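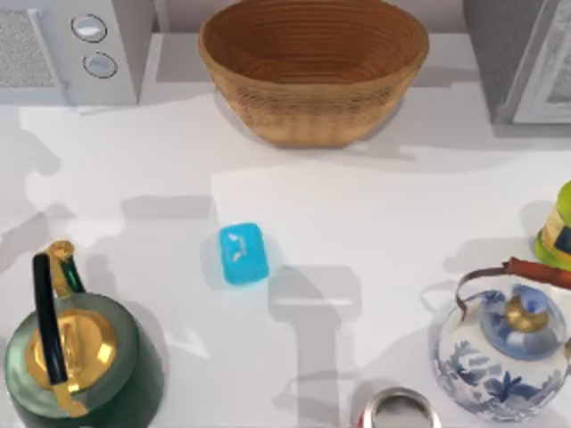

Figure 4. Rendered kitchen counter with a white appliance at upper left, its two round knobs set one above the other.

4. What I learned from my own quilting group

4.1 Getting in, and staying in

I should say up front that I am not a neutral party in this section. I had been quilting with the Ikdale group for a few years before it occurred to me that what we did with our unfinished projects might be worth writing up, and I only asked for permission to take notes after Rima Moussa (who has been piecing since before I could hold a needle) told me that if I was going to sit there looking thoughtful I might as well write something down. So I did. The notes I draw on start in February and run through to the end of the wool season, when half the room moves over to knitting and the talk changes completely.

Most of the earlier work on home sewing that I leaned on in Section 2 treats the finished garment or quilt as the thing to be studied. That makes sense if you are coming from museums and collections, where a finished quilt is what you have. But anyone who sews at home knows that the finished ones are a small part of the story! The cupboard is full of the others - blocks without borders, a bodice with one sleeve, a bag of hexagons begun on a train trip and never looked at again. I wanted to know how people talk about that cupboard, and what gets a project out of it.

4.2 The language of the cupboard

The word I heard most was "resting." A quilt top that had not been touched since the last provincial fair was resting. Fabric bought for curtains in a house since sold was resting. I use the word myself and had never thought it was odd until I saw it over and over in my own handwriting. Abandoned projects, on the other hand, hardly ever came up by that name, even when the maker had cut into the fabric for something else. One woman had used the backing from a resting quilt for two aprons and a peg bag and still counted the quilt among the ones she was working on.

Colour had a lot to do with it. People went back to projects whose colours they still liked and left the others where they were, and they were quite frank about this. Difficulty mattered less than I expected. Rima took up a feathered star again after a very long gap, with the hardest seams still ahead of her, purely on account of a grey print she had fallen for all over again. Meanwhile a simple strip quilt in mustard (my own, I am sorry to report) has stayed in its basket through the whole study.

4.3 Deadlines, real and otherwise

The group's exchange with the sewers at Erkville gave me a chance to see what an outside deadline does. Each pair of makers agreed to post one finished block by a set month, using a pattern drafted by the Gimeo guild. I had guessed that a shared pattern would bring the two groups' work closer together, and in piecing it did. In quilting it did the reverse. The Erkville makers mostly quilted by machine in straight lines, and our lot saw that as a kind of dare, and out came the hoops and the hand stitching and some very competitive echo lines.

Self-imposed deadlines worked differently. They were announced with great cheer, usually over tea, and then renegotiated just as cheerfully the next time we met. One member has promised her granddaughter a wedding-ring quilt by 2032, and the granddaughter is not yet in high school, so there is some room to manoeuvre. I came to read these announcements as a way of keeping a project in the group's conversation, a bit like pinning it to the wall. Sabbagh's idea of the "public stash," which I introduced in Section 2, fits well here, though Sabbagh had fabric in mind and I would stretch it to cover plans as well.

4.4 A note on my own part in this

My questions changed what people did, and there is no use pretending otherwise. After I asked to see inside one member's sewing room, she tidied it, found a nearly finished lap quilt under the batting and bound it before my visit. I have left her out of the discussion in Section 5, but she did give me permission to mention the binding, and it is a lovely dark plum with mitred corners.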